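## 4. Settling in: your first evening at Orkstead Lodge

Welcome, and well done on finding the driveway! The lodge runs itself quite happily once a few things are switched on, and most guests are sitting down with a cuppa well before dark.

1. Enter your code on the keypad beside the side door and press the star key. The light turns green and you have plenty of time to turn the handle.
2. Flick on the hot water at the switchboard in the hall (it's the switch labelled Umer, after the creek). Leave it on for your whole stay.
3. Open both flues before lighting the wood heater. Kindling is in the lean-to, and it's lovely dry stuff.
4. Join the wi-fi network called Eltetti. The password is on the fridge.

**Note:** The keypad goes to sleep after 16 seconds. Just press any key to wake it and start again.

**Caution:** Tank water is fine for showers and dishes. Please drink from the filtered tap only, the small one to the left of the sink.

The upstairs rooms get the morning sun, and the view over the Georgiev paddocks is worth an early alarm! Extra doonas are in the blanket box on the landing, so grab as many as you like.
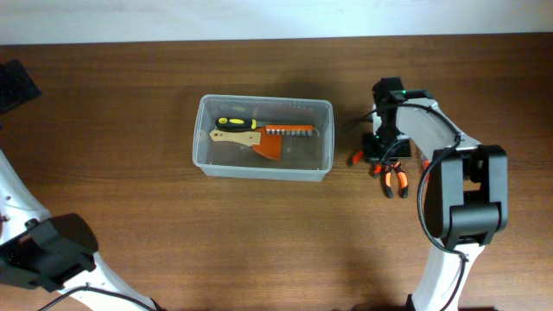
*Tools in a clear plastic box, with a black and yellow screwdriver on top.*

### 4.1 Opening the deck for dinner

1. Slide back the 2 bolts on the deck doors, top one first.
2. Wind the awning out with the crank handle until the fabric is taut. If the wind picks up, wind it straight back in.
3. Turn on the gas at the bottle, then light the barbecue with the lid up.

**Caution:** Keep the barbecue at least 100 cm from the railing. The timber gets very dry by April.

For breakfast hampers, ring Nevzat Aksoy at the farm gate before 6 pm and he'll leave one on the step by 7:30 am. The plum jam is magnificent, and you can ask for a second jar.

Check-out steps are in section 5.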